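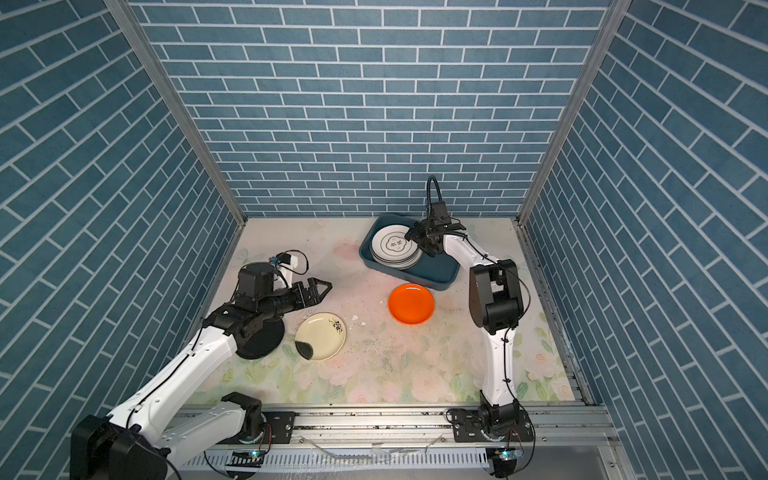
Figure 3. The two-arm dish station, with the right gripper over the stack of white plates in the tray.

4.2 Changes in the dish crew's work

The most exciting results of the study come from the people who stand next to the station. Sections 4.1 and 5 deal with grasp rates and cycle times. In this section we look at the 13 members of the dish crew at the Bredora canteen, at what their shifts were like before the arms were put in, and at what they do with their hands and their attention now.

Before the change, the job called "plate side" was one long task. A crew member took plates from a heap, turned each one the right way up, set it in a stack with others of its kind, and moved the stack into a tub for the next stage. The Bredora dishes make this harder than it sounds. The canteen has bought plates in small lots over the years, so that plain white ones are mixed with rimmed ones, printed ones and solid colors (the orange and the black plates in Figure 3 come from different lots), and the lots differ slightly in depth. Crew members told us that a stack with two depths in it will lean, and that a leaning stack has to be taken apart again. Most of them could sort by feel. Several were proud of this, and we think rightly so: in the February observations we watched people set a plate aside as the wrong kind while looking the other way and talking.

Plate side is now shared. The station, which Velteo assembled on a single rail so that both arms can reach the middle of the work surface, handles the picking up and the stacking. The crew member handles everything that falls outside the station's usual run of cases. We had expected this to be a small remainder. It was much richer than that! Over 98 observed shifts the crew wrote 299 entries in the exception log, and reading them was one of the great pleasures of this project. They record chipped rims, lids mistaken for plates, two plates held together by sauce, and a good number of proposals for laying the surface out differently.
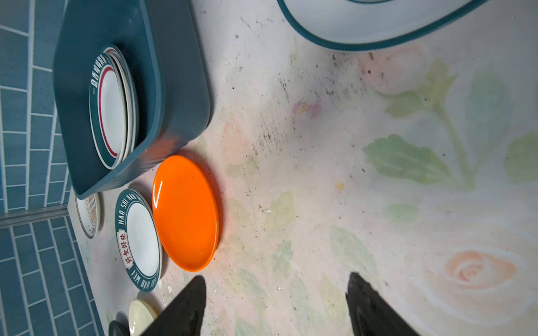
Those proposals turned into a practice we had not planned for. By the second month, crew members were setting out the dishes in patterns that they had found the arms did better with. Flat plates were laid with space between them, and anything meant for the tub was kept on the side from which the gripper could come in along the edge. One pattern, known in the kitchen as "the Pangaribuan" after the older branch canteen where two of the crew used to work, is simply the layout that was used there for sorting by hand. It carried over to the arms almost without change. We find this a lovely result. A habit formed for human elbows in a narrow room was also a good habit for a machine that has trouble when dishes crowd each other, and the people who had the habit saw this well before we did.

The change also moved work around in time. Under the old routine, plate side was hardest in the hour after lunch and close to idle by midafternoon. With the station, the rush is flatter, and the crew member on duty gains a stretch of 18 minutes in the middle of the shift that used to go to restacking. Some crew members spend it on the exception log. Others help with pans, which are still washed and sorted entirely by hand. One asked to spend it learning the restart procedure, and has since taught it to four others.

Two losses need to be set next to these gains. The first is company. Plate side used to be worked in pairs during the rush, and the pair talked. The second person is now usually at the pan sinks, and five of the crew brought this up without being asked. The second is a certain kind of tiredness. Watching for exceptions is lighter on the wrists and shoulders, but it asks for steady attention, and people described going home with sore eyes where they once had sore arms. Shorter turns at the station helped. The crew arranged these among themselves, and we took their schedule over for the rest of the study.

There is finally the matter of judgment: who decides that a plate is good enough to go back into use? The station sorts by type and makes no call on condition. A stain along a rim or a worn print is left to the crew, and the Brivitz software only offers a button for setting the plate aside. We had thought of this as a gap to be closed in a later version. 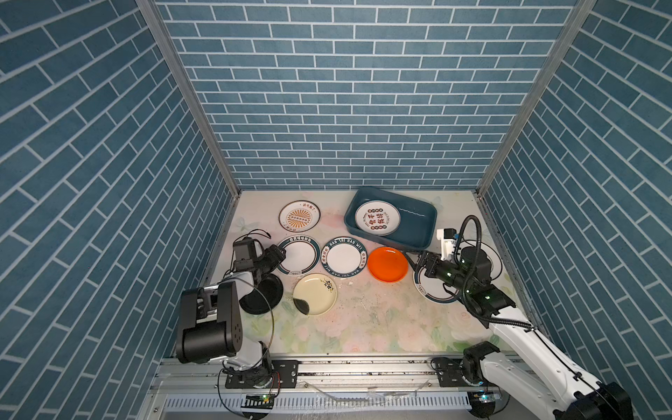 Parveen Hashmi saw it the other way around, and told us in her second interview that the button was the part of the station she would least like to give up. She said that under the old routine she had been too busy stacking to really look at a plate, and that a bad one often went through since stopping meant falling behind. Now, in her words, "I get to be picky, and I'm good at being picky." She asked us to add a place in the log for the reason a plate was set aside, so that the person ordering new dishes could read it.

We added the field the following week. The entries made in it are treated separately in Section 4.3, together with the changes to the canteen's ordering list.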